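Module 4: Memorial Days and the Public Reading of Names
Course notes, Brallton. Revised February 2025
Tutor: Juniper Kincaid

4.1 Scope

The notes cover civic and community commemoration after mass loss of life: how a date is chosen, how names are gathered and read, and how the record is kept. Religious law on mourning was dealt with in Module 3 and is not repeated. Museum display is left to Module 6.

4.2 Choosing the date

A memorial date may be tied to the event itself, to its ending, to an act of resistance, or to an existing day of mourning. Each choice carries a claim about what is being remembered. A date set by the end of an event draws attention to survival or release. A date set by its start draws attention to the victims and to the failure to protect them.

Fixed calendar dates are easy for schools and councils to manage. Dates that follow a lunar or lunisolar calendar move against the civil year, and organisers have to publish them well in advance. Where a date falls on a day of rest, the observance may be brought forward or put back. Students should be able to explain one such rule and name the body that decides it.

4.3 The reading of names

Reading names aloud returns the individual to a loss otherwise known by its total. The form is simple, but it raises practical questions.

Source. The list must come from a stated source, and the version must be recorded. The Worilwood list, used in the seminar, held 3,534 names when first compiled and 3,620 after the parish and school registers were checked.

Spelling. A name may survive in two or three alphabets. The usual practice is to read the form used by the family, where known, and to keep the others in the written record.

Unnamed persons. Entries such as "infant daughter of" are read as they stand. They are not left out and no name is supplied.

Pace. Readers change every 15 minutes. The Worilwood reading ran through the night, and the Honkanen paper in the course pack discusses the strain on readers in the later hours.

4.4 Silence, light and sound

Silence is measured and announced. Sirens or bells may mark its start and end. Candles are lit in set numbers in some traditions and freely in others – the difference should be noted in any field report, as it shows how far the ceremony is centrally directed.

4.5 Keeping the record

An order of service is weak evidence of what took place. It gives the plan only. A usable record also holds the list as read, the names of the readers, any changes made on the day, and a sound recording where the families agree to one.
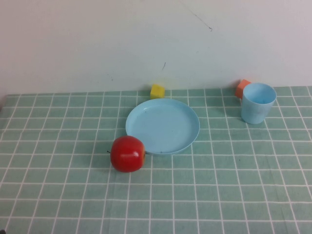

Consent for recordings is sought in writing and may be withdrawn. The Plulto archive closes withdrawn items but keeps the catalogue entry, so that later users know something was held. This practice is disputed, and both positions are set out in the reading.

4.6 Preparation for the March seminar

Read the Honkanen paper, sections 1 to 4. Choose one observance and write a single page on its date, its source list and its rule for unnamed persons. Cite the list by version. Pages without a version will be handed back for correction.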